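Household Notes: The Annual Review of the Long Table

May 1, 2022

Readers who have followed this journal for some time will be aware that I conduct a review of household goods once each year, before the colder weather sets in. The review concerns small articles only. Furniture, linen and tools are dealt with separately in August, and I do not propose to revisit them here.

The procedure has changed little. A cloth is laid over the long table in the back room and the contents of each drawer and cupboard are brought to it in turn. Articles are then retained, relocated or passed on. In previous years I worked directly on the tabletop, which I now regard as an error. A printed grid is a considerable help when setting things out in order, and a cloth may be taken up by its corners and shaken over the garden when the work is finished.

The kitchen drawers were completed first and required 60 minutes. I had allowed twice that. The greater part of the contents consisted of lids belonging to containers that left this house long ago, and these have gone into the recycling. Two sets of measuring cups have been reduced to one. The surviving set is the older, from Lutar, whose markings remain legible after many years of washing up.

The bathroom cupboard was more troublesome. My sister, Lucyna Czerwiński, was good enough to attend for the afternoon and holds firm views on the keeping of half-finished tubes and bottles. Her position is that an opened article should be used to the end before its replacement leaves the shop bag. I have adopted this as a rule of the house with immediate effect, although I reserve the right to an exception for sunscreen.

Two matters from last year's review remain outstanding. The first is the Peltura storage tin, bought for candles and never used for them. It will now hold string. The second is the question of decorations, on which I received more correspondence than on any other subject. Several readers wrote in favour of artificial flowers and several against. I continue to keep them. They suit the hall, which receives very little sun, and a soft brush removes the dust. They do need a proper place when not on display, and a wide drawer serves better than a tall box, in which the stems are inclined to bend.

The budget for replacements this year was set at $170, and I am pleased to report that it has not been exceeded. The principal purchase was a set of drawer dividers from Marciniak — plain, sturdy and easily trimmed to size. A further 11 articles have been set aside for the church fete.

The last group to be considered was the miscellaneous one, comprising whatever had no settled home. Baking paper has been assigned to the second kitchen drawer, with its box kept closed to protect the roll. Foam pieces will go with the craft materials, whatever their colour. Toothpaste returns to the bathroom, subject to the rule stated earlier.

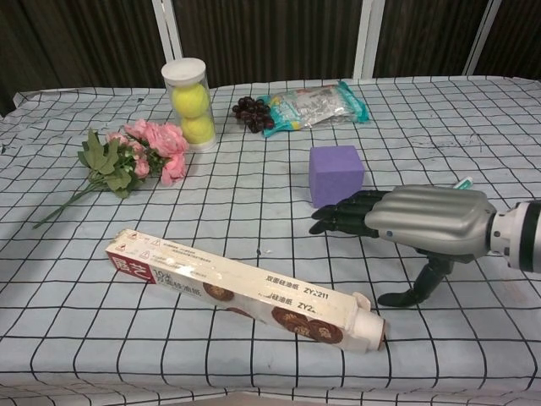

Arrangements for the Linen Review

The linen review will follow in August under the same procedure. Correspondence on the folding of fitted sheets is welcome in the meantime and may be left in the comments.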